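Oratile Engelbrecht
@oratile_folds
March 18, 2020

Right, thread time. I've been trying out the Omberg two-arm kit for folding clothes and I have a lot to say, most of it good. Kettle on.

1/ Quick background for new followers. I run a small workshop that does alterations and repairs, and folding is the bit of the day that eats my evenings. I've wanted something to take it off my hands (literally) for ages, so when Omberg opened up their trial scheme in November I signed up the same night.

2/ What you get: two arms, two grippers, a set of spare finger pads, the software and a printed booklet that somebody has clearly proofread – a joy! You supply the table and the computer. The trial price was 1655 for the lot, and I paid it myself, so this is me talking and not them.

3/ Building it took me a weekend. The booklet says an afternoon. The arms go together nicely but I put one bracket on back to front and had to undo eight screws to get at it. My fault entirely, the drawing is perfectly clear if you have your glasses on.

4/ Teaching it is the fun part. You guide the arms through the fold yourself, over and over, and it learns from your goes. I did 52 goes with tea towels before I dared move on to anything with legs.

5/ Tea towels: lovely. Pillowcases: lovely. T-shirts: decent, though the sleeves come out a bit hopeful. Trousers are where it gets properly interesting, and they're what I've been on all this week.

6/ The trick with trousers (thanks to @shiuli_w, Shiuli Wijesinghe, who has had the kit longer than me and answers messages at silly hours) is one gripper at the waistband and one at the hems. Get both ends held and you can pull the whole length straight before you think about folding it any smaller. I'd been grabbing at the knees like a fool.

7/ Orange pair on the table, legs together:
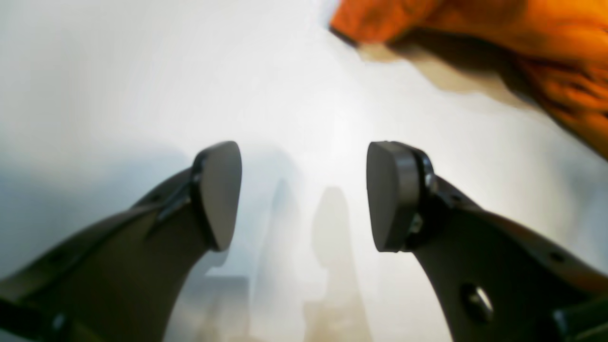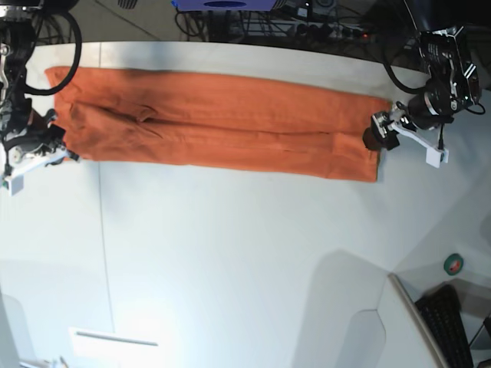

WHAT I LIKE

8/ The finger pads! I was worried about snags and pulled threads, so I've been checking seams after every session and haven't found a single one. They're held on with small screws, so swapping a pair is a two-minute job once you've found the right screwdriver.

9/ The close-up view from the gripper is brilliant for working out why a grab went wrong. From where I sit it always looks as if the fingers are in the right place. Then I look at the gripper's own view and they're a thumb's width off, closing on nothing.

10/ It's also quieter than I expected. I can have the radio on at normal volume.

WHAT I'D CHANGE

11/ Cables. So many cables. Please, Omberg, put some clips in the box. I've bought my own and I'm still fishing loops out of the way.

12/ Bright white table plus bright lamp equals glare. I've moved the lamp twice now and grip placement got better each time, so I'd love a page on lighting in the booklet. Shiuli uses a grey cloth over hers and swears by it.

13/ Speed. A pair of trousers takes me a few seconds and takes the arms a good deal longer. I don't mind, I'm off doing buttonholes, but if you've got a mountain of washing and a train to catch, fold it yourself.

OTHER KITS, as people keep asking

14/ I had a short go on the Troditz at a friend's place. Stronger arms, much fussier software. I haven't tried the Balell one, so I can't tell you anything useful about it. If you have, please reply, I'm nosy.

15/ My running total is 418 folds, tea towels included. Jeans are next, then a fitted sheet if I'm feeling brave. Send me your questions and I'll get through them tonight after I've hemmed some curtains.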